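Sustberg 과제 진행보고 (버튼 조작 자동화 파트)
작성일 2025년 6월 26일
수신: Pestance 과제관리 담당

급하게 정리해서 보냅니다. 표는 다음 보고때 붙이겠습니다. 이번 건은 거의 전부 누름 과다 문제 얘기입니다. 나머지 일정은 맨 뒤에 짧게.

1. 요약

- 그리퍼로 조작 박스 버튼을 누르는 작업에서 손가락이 버튼 바닥까지 간 뒤에도 계속 내려가는 현상 발생
- 보호정지가 걸려야 하는데 안 걸림. 작업자가 비상정지로 세움
- 다친 사람 없음. 박스 하나 하우징에 금, 손가락 한쪽 끝 마모
- 원인은 두 가지가 겹친 것으로 봄 (아래 3번)
- 시험은 속도 낮춰서 재개한 상태. 원래 속도 복귀는 아직 승인 안 함

2. 경위

연속 누름 시험 24회 중 16회까지는 정상. 그 다음 회차에서 접촉 판정이 늦게 올라왔고 팔이 목표 깊이보다 더 들어감. 박스가 앞으로 밀리면서 기울었고, 손가락은 버튼 위에 그대로 얹힌 채로 힘이 계속 걸림. 옆에서 보던 작업자가 소리 듣고 바로 비상정지 누름. 로그상 정지 신호는 정상 입력, 브레이크도 제대로 잡힘. 이 부분은 문제 없음.

다만 힘 제한이 먼저 동작했어야 하는 상황이라 사람이 눌러서 멈췄다는 것 자체를 이상으로 보고 사고 등급은 한단계 올려서 등록했습니다. 등록부에는 "설비 손상, 인명 피해 없음"으로 들어가 있음.

참고로 처음에는 비전 쪽 위치 오차로 의심해서 하루를 거기에 썼습니다. 캘리브레이션 다시 돌려봤는데 값이 거의 그대로였음. 비전은 일단 제외.

3. 원인

(가) 힘 임계값. 지난번 Shetty 쪽에서 받은 제어 패키지로 올리면서 파라미터 파일이 기본값으로 덮어써짐. 우리 쪽에서 잡은 제한은 16 N인데 기본값은 이보다 훨씬 높음. 업데이트 후 값 대조를 안 한 건 저희 실수입니다. 점검표에 그 항목이 아예 없었음.

(나) 박스 고정 상태. 조작 박스를 매트 위에 그냥 올려놓고 누르는 조건이라 힘이 들어가면 박스가 움직임. 움직이는 동안 접촉력이 천천히 올라가니까 급격한 변화로 판정하는 로직이 못 잡음. 고정된 스테이션으로 시험할 때는 재현 안 됨. 올려놓은 박스에서만 재현됨.

(가)만 고쳐도 손상은 막을 수 있다고 보지만 (나)를 그대로 두면 판정 지연은 남습니다. 둘 다 고치는 걸로 진행.

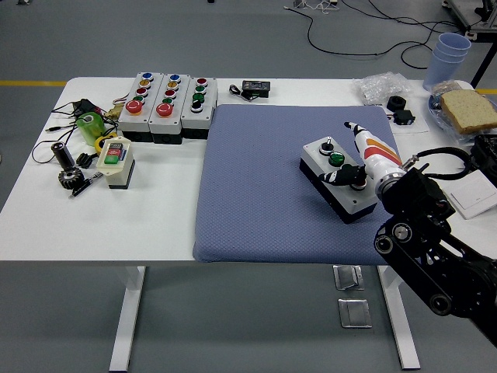
박스를 고정하지 않고 시험을 계속해도 되는가?
속도를 낮추고 힘 제한을 복구한 조건에 한해서만 허용합니다. 원래 속도에서는 고정 지그를 쓴 뒤에만 진행하고, 비고정 조건은 판정 로직 수정본이 나온 다음 다시 검토합니다.

4. 조치 현황

완료
- 파라미터 파일 복구, 쓰기 잠금 설정
- 기동 시 제한값을 읽어서 기준 파일과 다르면 팔이 안 움직이게 변경
- 손상된 박스 폐기, 손가락 팁 교체
- 점검표에 업데이트 후 값 대조 항목 추가
- 시험 중 로봇 동작 범위 안에 손 넣지 않기, 작업자 전원 재교육

진행중
- 판정 로직 수정. 힘 변화량만 보던 것을 누름 깊이도 같이 보게 바꾸는 중. 버튼마다 스트로크가 달라서 값 잡는데 시간이 걸림. 버섯형 비상버튼은 일반 푸시버튼이랑 같은 값으로 묶으면 안 될 것 같음
- 선택 스위치 돌리는 동작은 이번 문제와 별개지만 같은 제한값을 쓰고 있어서 같이 점검
- Shetty에 업데이트시 사용자 설정 보존 여부 문의함. 회신 대기

미착수
- 고정 지그 제작. 도면은 있음. Ilesberg 공작실 일정 잡히는대로 발주
- 작업대 정리 기준. 시험과 관계없는 부품이나 물건이 같이 올라와 있는 경우가 많아서 어디까지 허용할지 정해야 함. 박스가 밀렸을 때 옆 물건까지 같이 밀릴 수 있음

5. 재개 후 결과

낮춘 속도로 20회 돌림. 힘 제한 초과 없음. 접촉 판정이 늦은 경우가 두 번 있었는데 둘 다 제한값 안에서 멈췄고 손상 없음. 두 건 모두 앞쪽 버튼 누를 때였음. 앞쪽을 누르면 박스 뒤가 들리기 쉬워서 그런 것 같은데 확인은 안 됐습니다. 횟수가 적어서 이걸로 안전하다고 말하기는 어렵고, 지그 들어온 뒤 같은 조건으로 한 번 더 돌릴 예정.

6. 일정, 예산 영향

버튼 조작 항목은 밀립니다. 원래 이번 보고에 성공률을 넣기로 했는데 원래 속도 데이터가 중간에 끊겨서 못 넣음. 9월 보고로 넘기는 것 요청드립니다. 다른 파트(케이블 정리, 소형 부품 집기)는 별도 팔로 하고 있어서 영향 없음. 거기도 같은 제어 패키지라 파라미터 대조는 했고 이상 없었음.

예산은 지그 제작비하고 손가락 팁 예비품 정도 추가. 재료비 안에서 처리 가능해서 증액 요청은 안 합니다. 항목간 전용 승인만 필요.

7. 요청사항

- 성공률 제출 시점 9월로 변경 승인
- 재료비 항목간 전용 승인
- 사고 등록 건 종결 조건 확인. 지그 적용 후 재시험 결과만 내면 되는지, 외부 점검이 따로 필요한지 알려주시면 맞춰서 준비하겠습니다

로그 원본하고 제한값 비교한 파일은 과제 공유폴더에 올려뒀습니다. 폴더명에 날짜가 잘못 들어가 있는데 내용은 맞음. 나중에 고칠게요.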